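From: Rafferty Sorensen
To: the grooming and kennel care list
Date: 6 Oct 2019
Subject: Re: Bidell paw balm, anybody else sold on it?

Someone wrote:
> We switched all our boarders over to the Bidell balm in March and
> I can't say enough good things. Cracked pads cleared up, no more
> licking, and the label says it's 100% natural so you don't have to
> worry if they swallow some. Zaltuvov has it by the case now.
> Anybody else sold on it?

Not me, not yet.

I bought 2 tins from Zaltuvov, item 2152 in their catalog, and used them on my own dogs through the spring. Pads got better. They also got better on the dog I left alone, who walks the same gravel and sleeps on the same porch. March is when the road salt goes away up here. I'd want to rule that out before I gave a tin of wax the credit.

As for "100% natural," so is poison ivy. The label lists beeswax, shea butter, coconut oil and then "botanical blend." What's in the blend? I wrote to Bidell and asked. What I got back was a coupon. If there's tea tree oil in there I don't want a dog licking it off, and I'd like to hear it from them before I put it on somebody else's animal. 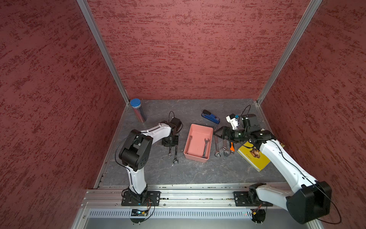 Two arms on the front rail, maroon walls on three sides.

On price, a tin runs me $19 and lasts one big dog maybe a month. The old Nygård salve came in a plain jar for $7, had four things in it and named all four. It smelled like a barn and it left grease on the floor, I'll give you that. The Bidell does soak in faster.

Did you stop anything else when you switched? New floor cleaner, different food, shorter walks? You said all the boarders went over at once, so there's nothing to compare against. Next time try it on the front feet only for a few weeks and look at the back ones. Costs you nothing.

And if anybody has gotten a full ingredient list out of the company, please post it. I'd be glad to be wrong about this stuff. The Briteto people sent me theirs the same day I asked, for what that's worth, though I haven't tried the product.

Rafferty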